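발표자 노트: 책상 위의 멀티탭에 대하여
사내 발표회, 2025년 8월 8일
슬라이드 번호는 최종본 기준. 굵게 읽을 곳은 없음. 물 가져갈 것.

슬라이드 1. 제목

인사는 짧게. 앞 순서가 Muditz 팀의 물류 자동화라 다들 큰 숫자에 익숙해져 있을 테니, 제목을 천천히 읽어 준다. "멀티탭은 왜 늘 책상 밑에 있는가." 웃음이 안 나와도 기다리지 말고 넘어간다.

자기소개는 한 줄. 저는 Podden에서 책상 주변 물건을 설계합니다. 집에서는 그 물건들에 발이 걸려 넘어집니다.

슬라이드 2. 우리가 멀티탭을 대하는 태도

질문으로 시작: 지금 본인 집 멀티탭이 무슨 색인지 기억하시는 분? 손을 들라고 하면 분위기가 어색해지니 속으로만 떠올려 달라고 한다.

대부분은 흰색이라고 답할 것이다. 정확히는 한때 흰색이었던 색. 우리는 의자를 고르려고 몇 주씩 후기를 읽고 모니터 받침대 하나에도 취향을 따지면서, 그 모든 것을 켜 주는 물건은 계산대 옆에서 집어 온다. 그리고 책상 밑에 밀어 넣고 먼지와 함께 살게 한다. 가족으로 치면 꽤 서운한 대우다.

여기서 설문 이야기. 작년에 Clondico와 같이 돌린 설문에 607명이 답해 주었다. 마지막 문항이 "멀티탭을 마지막으로 닦은 때"였는데, 가장 많이 나온 답은 "닦는 건가요?"였다. 보기에 없던 답을 기타란에 직접 써 주신 것이다. 이 성의에 대해서는 지금도 감사하게 생각한다.

슬라이드 3. 책상 위로 올리기

말할 것: 밑에 있어서 생기는 불편은 다들 안다. 무릎을 꿇고, 휴대전화 불빛을 입에 물다시피 하고, 엉뚱한 플러그를 뽑아서 저장 안 한 문서를 보낸다. 그런데 해결책이라고 나온 것들은 대개 멀티탭을 더 잘 숨기는 상자다. 숨긴 것을 또 숨기는 셈이다.

그래서 이번에는 그냥 위에 올려놓고 봤다. 상판은 대리석 무늬, 벽은 연한 라벤더색. 본체는 흰색이고 칸마다 색이 다르다. 노랑, 초록, 분홍, 파랑.

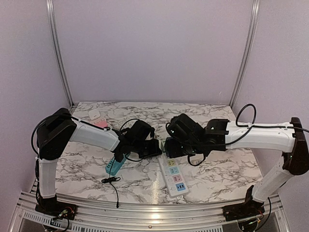 색 이야기를 조금 더. 처음에 색을 넣자고 했을 때 돌아온 의견은 "장난감 같다"였다. 맞는 말이다. 다만 장난감은 사람들이 책상 위에 올려두는 물건이기도 하다. 회색 멀티탭을 책상 위에 올려두고 흐뭇해하는 사람은 아직 만나 보지 못했다.

실용적인 면도 있다. "프린터는 분홍에 꽂아 놨어"라는 말은 전화로도 통한다. "왼쪽에서 세 번째, 아니 그쪽에서 보면 오른쪽인가"는 통하지 않는다. 저는 이 문장을 부모님과 통화하면서 여러 번 검증했습니다. (여기서 보통 한두 분 고개를 끄덕임. 그분들과 눈을 맞출 것.)

시간이 밀리면 이 뒤의 배색 이론은 통째로 건너뛴다. 배색 이론이라고 해 봐야 "눈이 편한 쪽으로 골랐다"를 길게 쓴 것이다.

슬라이드 4. 상판의 문제

대리석 무늬는 제가 고르지 않았다는 점을 밝혀 둔다. 쓰다 보니 정이 들었을 뿐이다. 장점은 부스러기와 연필 가루가 무늬에 섞여 잘 안 보인다는 것. 단점은 같은 이유로 작은 검은 나사가 한번 떨어지면 영영 무늬의 일부가 된다는 것이다.

위에 놓으려면 감수할 것이 있다. 순서대로 말한다.
- 음료. 컵은 멀티탭 반대편에 둔다. 양보할 수 없는 항목이다.
- 길이. 멀티탭은 세로로 놓을지 가로로 놓을지에 따라 쓸 수 있는 책상 넓이가 꽤 달라진다. 저는 세로파입니다. 가로파와는 아직 대화 중입니다.
- 줄. 콘센트를 위로 올리면 줄도 따라 올라온다. 이 부분은 마술로 해결되지 않는다.

줄에 대해서는 Fu라는 이름으로 정리 클립을 만들다가 접은 적이 있다. 시제품을 200개 찍었고, 지금은 우리 사무실에서 과자 봉지를 집는 데 쓴다. 과자 봉지 쪽 평가는 좋다.

슬라이드 5. 모듈 이야기

여기가 본론인데 늘 이쯤에서 시간이 모자란다. 시계 볼 것.

칸을 나눈다는 생각은 단순하다. 어떤 사람은 USB만 잔뜩 필요하고, 어떤 사람은 굵은 플러그만 꽂는다. 그런데 시중 제품은 양쪽 모두에게 조금씩 부족한 조합을 공평하게 나눠 준다. 민트색 칸에는 USB-A 포트가 둘, 그 아래 연분홍 칸에는 세 갈래 콘센트. 곁에는 작고 네모난 흰 버튼이 따로 있다.

버튼에 대해 한마디. 모서리를 둥글린 것은 예뻐서가 맞다. 기능적인 설명을 준비했다가 뺐다. 질문이 나오면 솔직하게 답할 것.

그리고 파란 큐브. 멀티탭에 큐브를 또 꽂는다는 것은 확장에 확장을 더하는 일이고, 안전 담당 부서가 가장 싫어하는 문장이기도 하다. 발표 때는 반드시 정격 용량 이야기를 먼저 하고 넘어간다. 전열기와 헤어드라이어는 이런 식으로 꽂지 않는다. 이 말은 두 번 한다.
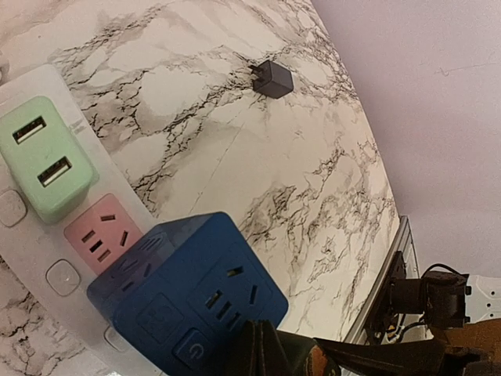 가격 질문은 여기서 미리 막는다. 제가 본 내부 자료에는 모듈 하나에 2,000원 안팎이라고 적혀 있었는데, 원가인지 희망 사항인지는 자료를 만든 쪽도 확실하지 않다고 했다. 그러니 발표에서는 "검토 중"이라고만 한다. 표정 관리.

슬라이드 6. 써 본 이야기

제 책상에서 8주를 지냈다. 좋아진 것부터. 무릎을 꿇을 일이 없다. 충전기를 어디 꽂았는지 안다. 쓰지 않는 어댑터가 눈에 거슬려서 결국 뽑게 된다. 밑에 있을 때는 그 어댑터가 무엇의 어댑터인지도 몰랐다.

나빠진 것. 손님이 오면 모두 멀티탭부터 본다. 책도 있고 화분도 있는데 멀티탭을 본다. 그리고 휴대전화를 꺼내 말없이 꽂는다. 이웃한 칸에 뚱뚱한 플러그를 나란히 꽂기가 여전히 빠듯하고, 이 문제는 인류가 플러그를 쓰는 동안 계속될 것 같다.

먼지는 똑같이 쌓인다. 다만 이제는 보이니까 닦는다. 마른 천으로, 벽 쪽 전원을 먼저 뽑고. 설문에 답해 주신 분들께 이 소식을 전하고 싶다.

슬라이드 7. 질문

예상 질문과 답.
"검은색도 나오나요?" 나올 수는 있겠지만 제가 추천하지는 않습니다.
"줄은 어떻게 하셨어요?" 슬라이드 4로 돌아간다. 과자 봉지 이야기를 다시 해도 된다.
"그래서 책상이 깨끗해졌나요?" 멀티탭 둘레는요.

끝나면 클리커 반납. 지난번에 집까지 가져갔음.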